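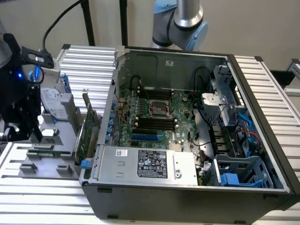

Repair night moves to the Ulloa annex in June

The Hindby library has asked for its basement back. They were nice about it. The basement is going to hold large-print westerns, which apparently circulate better than we do, and so from June on, repair night meets in the annex on Ulloa Street, same hours, doors at 6:30 p.m.

The annex has better light and worse chairs. It also has 24 outlets, which I mention only for those of you who remember the winter we ran three soldering irons, a space heater and a coffee urn off one power strip and learned where the library keeps its breaker box. Please bring your own extension cord anyway. Put your name on it. Put your name on it again, somewhere a person wouldn't think to peel.

A word on what to bring. Old computers remain our bread and butter, and we like them. We like them less when they arrive with no power cable and a sticky note reading "slow." Slow at what? Since when? Write down what the thing does wrong, in the order it does it. If you have already had the side off and found some leftover screws, bring those too, in a bag, and no one will say a word until you've gone home.

If there's anything on the drive you want to keep, copy it before you come. We had a long evening in March over 300 recipes and a half-finished novel. The recipes pulled through.

Printers are still not accepted. We've had letters on this subject. The answer is in last month's issue, and in the issue before that, and it will be on a sign. 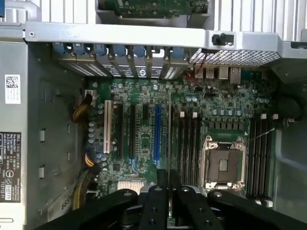

Venent Street reader Fodenano wrote in to say that the no-printer rule is a disgrace, that a printer is a machine like any other, and that a repair night which turns away printers ought to call itself something else. The letter was handwritten, four pages, front and back. I read all of it and I have some sympathy. The trouble is that a toaster wants to be fixed and a printer wants an audience. The last one we took in tied up a whole table until closing and left with the same blinking light it came in with, plus a fingerprint in magenta on the library's good wall.

Still, a compromise. If you've got a printer with an actual snapped part, and you've got the replacement part in your hand, you may come in the last half hour and ask whoever looks least tired.

Money: the jar took in 478 dollars over the spring, of which 60 went to thermal paste and screwdriver bits and a little more to a new coffee urn, the old one having been beyond us. Yes, we know how that sounds.

Parking at the annex is around back, past the dumpsters. The gate sticks. Lift it, then push — or bring it up at repair night, where it's now third on the list behind the door and the other door.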